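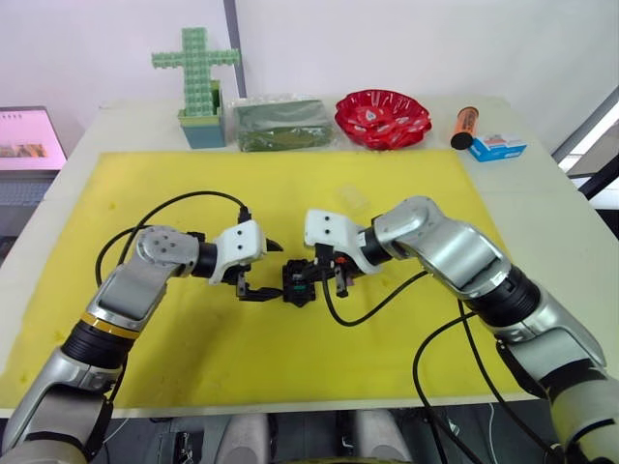 Both arms over the yellow mat, with the black part in the right gripper.

I spent Saturday on the handover planner. Since June it had planned each arm separately, then checked for collisions, and it threw away most of what it found. Now both arms go into one query. Out of 2,852 logged start poses it solves 2,597, and most of the rest are wrist limits on the left side.

Cables are still not in the collision model – Yasir wants them as fat capsules, I'd like to penalize wrist rotation first. The branch is up on Hekora if you want to try it.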